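Hasutow Opens Bathroom Task Program for Hand-Guided Robot Teaching

2020-11-29

Hasutow today announced a program to teach service robots bathroom tasks from demonstrations given by people. The first tasks are raising and lowering toilet seats and lids, wiping rims, and picking up small items from tiled floors.

Demonstrators work with a hand-held gripper that has the same two finger pads as the one fitted to the company's Flurix arm. A person carries out the task at normal speed with the gripper, and the recording is used to train the arm. Tasks that need a longer reach are shown by remote control from a second station.

The program began in September at the Hastetby site and has so far logged 1432 demonstrations. Hasutow plans to reach 3000 before the first trials in customer buildings.

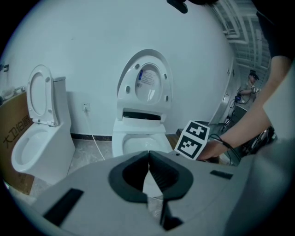

"Cleaning crews told us the bathroom was where they wanted help first," said Charmaine Potgieter, head of product at Hasutow. "Lids and seats come in a lot of shapes, and the hinges don't all feel the same. Writing a separate routine for each model would take too long, so we show the robot how a person does it."

Sessions at Hastetby include both standard toilets and smart toilets. Demonstrators start from different standing positions and change their approach between takes. Each recording is checked before it goes into the training set, and takes with a dropped item or a lost position track are set aside for review.

Lwazi Van Wyk, who leads the demonstration team, said new staff spend their first day on practice takes only. "People move too fast at first, or they turn the wrist in a way the arm can't follow," he said. "After a day of practice most of them have it."

Swanepoel, a building services contractor, will host the first trials. Its staff will be able to record added demonstrations on site using the same gripper.

Building operators interested in later trials can write to Damir Gashi in the Hasutow partnerships office.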